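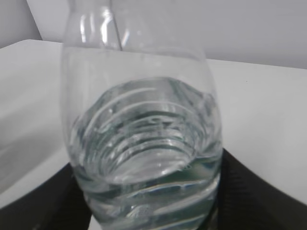 [jondel-users] Re: Wrist depth drops out on clear bottles, planner then refuses the grasp
From: Petra (Zustska)
To: jondel-users
Date: Apr 4, 2018

Abílio Calado wrote:

> We moved to Jondel 2 in the winter and most of our pick tasks came
> across without changes. The one that did not is the two-arm task
> with a paper cup and a water bottle. The cup is fine. With the
> bottle, the wrist depth has a hole in it wherever there is water,
> and the hole moves as the arm gets closer. The planner reads the
> far side of the hole as free space, then the next update fills part
> of it in, and the plan is thrown out as being in collision.
>
> I can make it go away by turning collision checking off for the
> last part of the approach, but I don't want to ship that.
>
> Is there a supported way to say "stop updating this object now"?
> Also, is the Redness filter any use here or should I leave it out?
>
> Abílio

Hi Abílio,

We had the same thing, with nearly the same task. Two changes fixed it for us. Both are in stock Jondel, so you don't need a patch.

First, the supported way to stop updating an object is to freeze it. In the task file, set freeze_on to "approach" for the bottle. When the arm enters the approach stage, the object tracker keeps the last pose it was given from the fixed camera and ignores the wrist camera for that object until the gripper reports closed. Everything else in the planning scene still updates, so you keep collision checking against the table and the other arm.

The setting is per object. If you put it at the top of the file it is read without an error and then does nothing. I lost an afternoon to that.

Second, don't let raw depth build the bottle. Up close the picture from the wrist is mostly reflections and bent lines from whatever is behind the water, and no amount of smoothing will turn that into a surface. We fit a cylinder instead. The fixed camera gives us the position, using the label, which is opaque and has good depth. The radius and height come from the object file. The planner only ever sees the cylinder. The neck is narrower than the body but we use the body radius all the way up, and it has not cost us a grasp yet.

With both changes in, the planner stopped throwing out plans. I went through the logs for one long run, which has 2,751 planning requests in it. Before the change, 63 requests in the same set were refused for collision with the bottle itself. Replayed with the cylinder and the freeze, none were. That is a replay of logged data, so it says something about the planner and not much about the gripper. 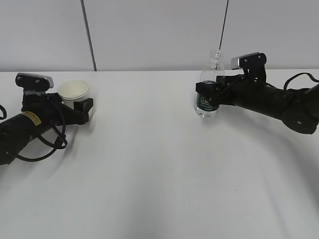

Do the two arms need separate planning scenes?

One shared scene is enough, as long as each arm has its own attached-object list. If both arms write to the same list, releasing the cup also detaches the bottle, and the bottle goes back to being an obstacle inside the gripper that is holding it.

That second part is worth checking in your setup, because the old task format had a single list and the converter keeps it. Look for attached_objects near the end of the converted file. If there is only one block, split it by hand into left and right. The converter prints a warning, but it comes in the middle of the joint limit messages and is easy to miss.

On your other question, leave Redness out. It is a color filter and was written for sorting red parts on a conveyor. Somebody added a green mode later, and I did try it on the green label. It finds the label most of the time, but it also picks up green tints in the water, and then the center of the region slides down the bottle. A plain depth cluster with a height limit did better and has fewer settings.

For the controller side, we run Ochoa underneath with the stock gains. The only thing I changed was how the grasp is closed. Position mode with a fixed width was a bad fit, as a thin bottle gives way by a different amount depending on how full it is. Now we close at low speed and stop on effort, then pass the measured width back up so that the attached cylinder gets the right radius. Our timeout on the close is 10 seconds, which is far more than it needs, but a short timeout gave us false failures when the logging machine was busy.

Here are the parts of our task file that matter:

object: bottle
 model: cylinder
 pose_source: fixed
 freeze_on: approach
 unfreeze_on: gripper_closed
object: cup
 model: cone
 pose_source: fixed
 freeze_on: none
attached_objects: left
attached_objects: right

The cup does not need the freeze. Its depth is clean from both views. We do model it as a cone with the wide end up, since a cylinder at the rim radius made the fingers start too far out and they closed late. 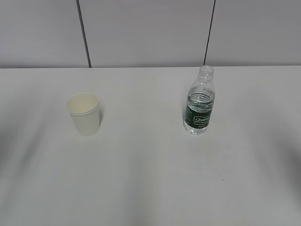
Cup at left, bottle at right, no arms in view.

One problem is still open for us. The fixed camera pose is taken once, before either arm moves in, and if something knocks the bottle after that the frozen pose is stale. The planner has no idea. What I would like is a check that compares the label position against the frozen pose at a low rate and aborts if they disagree, without feeding anything back into the scene. The hooks for it are in the tracker, but the abort signal doesn't reach Ochoa in the middle of a motion. It waits for the current segment to finish, and on a long segment that is too late to help.

I started a branch for this and plan to have something to test in June. If you have logs where the bottle moves during the approach, I could use them. Ours are nearly all good runs. Raw topics are best, but the compressed format is fine if the depth stream is kept.

Also, check your clocks before you change anything else. Our wrist stream was stamped on arrival and the fixed stream on capture, and part of what I first blamed on the water was that offset. Setting stamp_source to "capture" on both is enough. It needs a restart of the driver, a reload will not pick it up.

Let me know how the freeze works on your side.

Petra
Zustska

_______________________________________________
jondel-users mailing list
To unsubscribe, send a message with the word "unsubscribe" in the subject line.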